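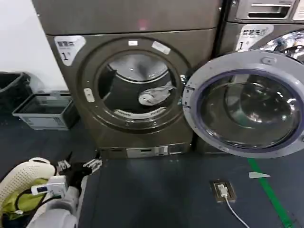 Door open, utility room

Musty smell on towels even straight out of the machine, help please!

Posted in Home & Laundry, 2,508 views

Hi all, I've been driven up the wall by this since April so hoping someone has an idea. My bath towels come out of the wash smelling fine-ish, then the minute anyone dries their hands on one you get that sour, old-dishcloth pong. It's only the towels, my shirts and the bedding are all right. I do them at 40 with a capful of Prultard liquid and a good glug of softener (I like them fluffy!) and they dry on the airer in the back bedroom. We moved to Vevenport last year and the water is a lot harder than I'm used to, if that matters. Is it the machine or the towels? I don't want to bin them, they were a wedding present and they weren't cheap.

Answer 1 (accepted, 61 found this useful)

Ooh, I had exactly this and I'd put money on the softener. It leaves a waxy sort of coating on towelling and everything gets stuck in it, so they never really get clean and they stop soaking up water properly too. Give it up for towels altogether. I know, I missed the fluffiness as well, but a good shake before you hang them up does most of the job.

What I'd do first is strip them. Wash the lot at 60 with powder, no softener, and only half fill the drum (check the labels first, mine were fine). Then do it again with 2 cups of plain white vinegar in the drum and no powder at all. Mine still had a faint whiff after the first go and it went after the second.

Also your liquid could be part of it. Powder has bleach in it, the whites kind anyway, and liquids mostly don't. With hard water you want the dose on the box for hard water, and a capful sounds a bit mean to me! And pull out the soap drawer and have a look underneath. I won't tell you what mine looked like.

Answer 2 (14 found this useful)

Agree with most of that but I think the drying matters more than people let on. If they're taking a day and a half on an airer in a cold bedroom they'll smell whatever you wash them in. I got a Clustska dehumidifier second-hand, shut the door on it overnight and they're dry by breakfast. Spin them twice as well, it costs next to nothing. Go easy on the vinegar though, I wouldn't make a habit of it with the rubber seals.

Answer 3 (1 found this useful)

just buy new ones, Babaei had bath sheets half price when I was last in

Comment from the original poster

Did the 60 wash and the vinegar one and they're SO much better, thank you! Still a bit crunchy. Going to try the double spin next.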